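Has anyone here read the old pamphlets on the Turus farm party?
Forum: Small Parties and Movements > 20th century

tosh_fiona
August 2019
Hi all! I've fallen down a hole with this one and I'm loving it. My grandfather's village was in the Turus district, and between the wars it had its own farm party, which held 3 seats on the regional council and then vanished. I've now read 17 of their pamphlets and they are so much fun – furious about grain prices, furious about the railroad, and then two pages on how to run a proper meeting. My question is whether they were really independent or just the rural arm of the National Union. The first chairman had been a Union man, but the pamphlets go after the Union on nearly every page.

bcalvo
What a great find! I'd say rural arm, though. Look at where the printing was done. If it says Edwards on the back page, that was the Union's own print shop, and they didn't take outside jobs in an election year.

tosh_fiona
It does say Edwards on most of them! But the early ones have no printer named at all, and those are the angriest. Could they have started out on their own and been swallowed later?

Lachlan H
Disagree with Baltasar on this one. Edwards took anybody's money. They printed for the co-ops and for at least one Catholic youth group, and I've held the copies. A printer's name tells you who paid a bill and that's about it. What you want is the candidate lists. If the same people turn up on Union lists one election later, you've got your answer.

bcalvo
Fair on the co-ops, I'd forgotten those. But the co-ops were half Union by then too, so I'm not giving up yet :)

samah_f
Oh I'm so glad somebody is working on this! The lists are in the regional archive and they're easy to order. Ask for the council election files, December series, and give them a few days. The reading room is bright and quiet and they let you stay right through lunch. Bags go in the lockers, so bring a clear folder for your notes. A couple of pics:

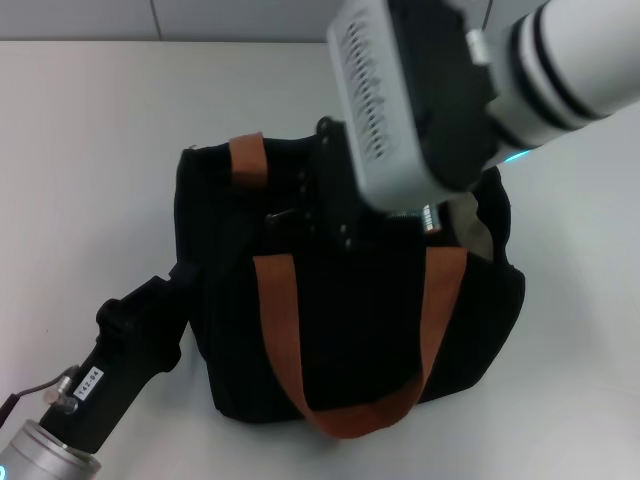
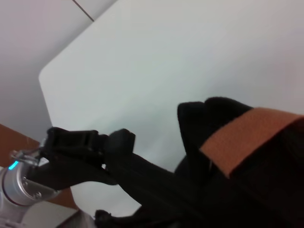 Black tote with the brown handles in the first one, pale panel and gray wall in the second.

tosh_fiona
Thank you Samah!! Ordering the files tonight. Do they let you copy whole lists or just single pages?

samah_f
Single pages when I went, but the lists are short. You can write them out by hand in an afternoon.

giorgia.bassi
Jumping in with a number that might help. The party got 2,436 votes in its best election, and the Union vote in the same villages hardly moved. To me that says new voters, people who hadn't bothered before. If it was a Union front you'd expect the Union vote to drop as people were steered across.

bcalvo
Or the front did its job and brought in people who would never vote Union under its own name! That's the whole point of a front.

giorgia.bassi
Ha, okay, but then the same figure proves both of us right and we need something better. Party minutes?

Lachlan H
No minutes that I know of. There's a membership book for one village with 37 names in it, and it lists what people paid. A few are marked as paying dues "elsewhere" as well. I always took that to mean the Union, but it could just as easily be the dairy co-op.

tosh_fiona
A membership book!! Which village?

Lachlan H
I'd have to dig out my notes, it's been years. Will send you a message when I find the shelf number.

bcalvo
Please post it here too, I want to check those names against the Union lists. Happy to be wrong – but I'd like to see it in ink.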